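Sorting Small Items by Bin Color in a Shared Study Kitchen
Project report, Introduction to Packaging and Storage, Bengate College

1. Background

The study kitchen on the second floor of the Rustila building is used by students from three programs. People make coffee there, eat their lunch, and sometimes do small craft work for other courses. The problem which started our project is simple. Things in the kitchen do not have a fixed place. A jar that was on the shelf on Tuesday is found later behind the microwave, and then somebody buys a second one.

Our group received the task to propose a storage system for small loose items. The budget was small and we were not allowed to drill into the walls or change the cupboards. We decided to work with open plastic bins, which can be carried to the table and back again.

2. Earlier solutions

Before our project the kitchen had one large cardboard box for everything. We looked inside it at the beginning of the work. Long items were lying under short items, and the jars had to be taken out one after another to reach the bottom. The box had also become soft on one side and could not be lifted safely.

A different group tried labels on the shelves one year ago. We read their report. They wrote that the labels were respected in the first weeks, but new items had no label and were put anywhere. From this we learned that the system must also work for things we did not know in advance.

3. Choice of bins

We compared bins from two suppliers, Dravano and Manolakis. The Dravano set was cheaper, but the walls were thin and bent when we carried them with one hand. The Manolakis bins had a stronger rim. An empty one of the middle size weighs 638 grams on our scale, and we considered this acceptable for daily use. We set our load limit at 3000 grams for each bin, so that every person in the course can carry it without help.

We wanted to have few categories. In the first draft we had six, and our classmates could not remember them. The final proposal has three:

Blue bin: small items which can stand alone
Red bin: tall items which should stand upright
White translucent bin: jars and closed containers with loose content

The color is seen from the door, and the translucent wall lets the user check the content without opening anything. We think the second point is useful mostly for jars, because they often look the same from above.

4. Table trial

The bins were placed in one row on the white table, next to the wall with wood panels. We chose this table because it has a plain surface and items are easy to notice when they are left outside of the bins. The order was blue, red, white from left to right, and it was kept the same during the complete trial. 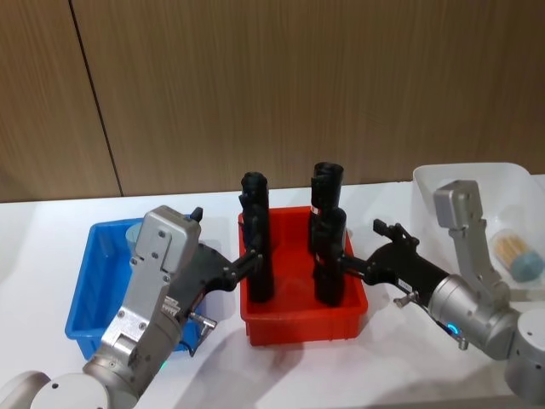

Figure 1. The three bins on the table during the trial. The jar with wooden sticks is in the white bin.

The tall black items gave us the most discussion. If they are laid down, the bin is full very quickly and other things roll against them. Upright they need only a small area, but they rise well above the rim, so the bin cannot be covered or pushed under a low shelf. We accepted this disadvantage and left the space over the red bin free.

For the jar with sticks the opposite was decided. A jar can lie on its side if the cap is closed, and then the sticks are easy to recognize through the wall. We wrote in the user rules that the cap must be checked before the jar is put down -- this is the only rule which we printed in bold.

5. Problems and limits

The blue category was not clear enough. "Small items" can mean almost everything, and we expect that this bin will be the first to become untidy. One possibility is to put a low divider inside, but we did not have time to build it.

The second limit is the space. The trial table is wider than the kitchen counter. Our shelf in the kitchen offers 1185 millimeters, which is enough for three bins in a row, but then nothing else can stand there. The kettle would have to move.

Finally, we tested only with open bins. We cannot say how the system behaves with lids, or when bins are stacked.

6. Next steps

We propose to leave the bins in the Rustila kitchen until June and to check their content every week. The order of the colors should stay the same as on the table. The user rules fit on one page and will be put on the inside of the cupboard door.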